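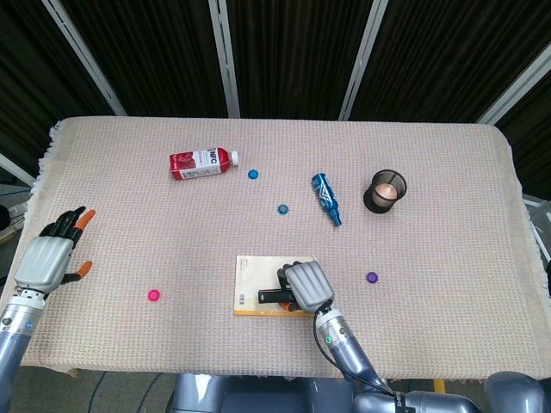 Bottles and discs on the beige cloth.

2024-07-02

Perspective again, and mostly ellipses. I have been working through the Sequeira sheets in order and have reached the set on cylinders lying down, which I skipped in March on the grounds that cylinders standing up were giving me enough trouble. They still are, but the errors are smaller and of a kind I can name.

Started at the desk at the usual height with the board tilted. Warm-up was two pages of ellipses between ruled lines, drawn from the shoulder, one pass in the air before each one and two on the paper. The narrow ones are acceptable. The wide ones flatten on the lower left, always the same quadrant, and this has now been true for long enough that I think it is the way I hold the pencil at the bottom of the stroke. If I turn the sheet through a right angle the flat part stays where it is in relation to my hand and moves in relation to the paper. So it is the hand. I will try a longer grip tomorrow.

The rule I keep having to relearn: the minor axis of the ellipse runs along the axis of the cylinder. For a cylinder standing upright at the centre of vision the minor axis is vertical and there is nothing to think about. Tip the cylinder over and point it away to the right, and the minor axis goes with it. I had been drawing the ends of my lying cylinders with the long axis straight up and down whatever the direction of the body. Seen by itself each ellipse was decent. Joined up, they looked like a tube that had been sheared.

Method used today, written out so that I stop improvising:

Draw the centre line first, full length and a bit over at both ends. Light, with the 2H.

Mark the near end and the far end on it. Foreshortening is decided here and nowhere else.

Put a short line across the centre line at each mark, at a right angle on the page. These are the long axes.

Set the width of the near one. Carry two lines back from its tips towards the same vanishing point as the centre line. Where they cross the far one gives its width.

Draw the near ellipse, then the far one slightly rounder.

Only then darken the outline.

The fifth step is the one I get wrong. The far end should be rounder than the near end because we see it at a more open angle, and my hand wants to make it thinner, as if getting smaller and getting narrower were the same thing. On the first sheet all the far ends were too thin. On the second sheet I wrote ROUNDER in the margin and overdid it, so that the tubes flare like trumpets. The third sheet is usable and has been dated and put in the folder.

After that, necks and shoulders. A bottle is treated by Sequeira as a stack of cylinders and cones on a single axis, which is sensible and dull to do. The ellipse at the base, the one where the body ends, the one where the neck begins, the one at the rim. Each needs its own degree. The curve of the shoulder is then drawn freehand between two ellipses that are already correct. When I have drawn the shoulder first and fitted the ellipses to it, I have never once got the two sides to match. I tested symmetry with tracing paper folded on the centre line. Left and right differed by 2 mm at the widest part of the shoulder, which is worse than I expected by eye. I corrected it on the overlay and not on the drawing, so that the mistake stays on record.

A note on the fold test: it is only fair for an object whose axis lies flat to the picture. Once the object turns away, the two halves are still symmetrical about the axis in the drawing as far as the ellipses go, but any lettering or pattern on the surface is not, and I wasted a quarter of an hour trying to make a label band agree with itself. The band follows the ellipse at its own position along the body. Letters near the contour are squeezed sideways and letters facing us are close to full width. I divided a half circle into equal parts, dropped lines from the divisions and used the spacing as a guide. It works well enough. It is slow.

Materials. The Wornent block is nearly finished and I shall not buy it again. The surface takes the 2H well but lifts when rubbed out more than twice in one place, and construction drawing involves rubbing out more than twice in one place. The Stokel paper is smoother and stands up to the eraser, though the 4B skates on it and will not go properly dark. Possible answer: construct on Stokel, trace through the window, finish on something with tooth. This adds a stage. I tried it once today with the third sheet and lost some of the liveliness in the outline, which became a copy of a line and looked like one. Perhaps trace only the axes and the ellipses, and draw the contour again directly.

The Cenier pens arrived with one dried up. I used the 0.3 for the final outline on one bottle and regretted it at the rim, where two lines run close together and should have been two different weights. Heavier on the near side, lighter on the far, and break the line altogether where the light strikes. I know this and still drew it in one even weight because the pen makes that easy. Pencil for the rest of the week.

Cast shadows, briefly, since the sheet includes them. For a cylinder lying on a flat surface with the light high and to the left, the shadow begins at the line of contact and not at the visible lower edge of the body. There is a narrow dark strip right under the object, the darkest thing in the drawing, and the shadow softens as it leaves it. I had been starting at the outline and leaving a thin light gap, which made the object hover. Closing the gap put it on the ground at once. This was the most useful ten minutes of the session.

Form shadow on the body: the darkest band is not at the edge. It sits a little inside, and the edge itself picks up light from the ground. I laid it in with strokes along the length, then again with strokes round the form. Along the length is tidier. Round the form says more about the shape, but every stroke has to be a piece of a correct ellipse, and after an hour and a half my strokes were not. I left one of each on the sheet for comparison.

Time at the board was longer than planned and the last half page shows it. The lines get shorter when I am tired and I begin to draw from the wrist, and I can see the point on the paper where it happens. I should stop there and do not.

Running total stands at 3,000 ellipses since I began counting them, the counting being an exercise Sequeira asks for and which I was doubtful about. I cannot say that the number does anything. Comparing the first page in the folder with today's, the closed ends meet now and the two halves are of a size. The flat quadrant was there on the first page as well, in the same place.

For tomorrow: longer grip, board a notch steeper, one page of wide ellipses only. Then repeat sheet three with the cylinder pointing left, as I have drawn everything pointing right so far and suspect the other direction is considerably worse. Sharpen both 2H pencils tonight. Order paper, not Wornent. Sheet on cones after that, if the left-hand cylinders pass the fold test within 1 mm.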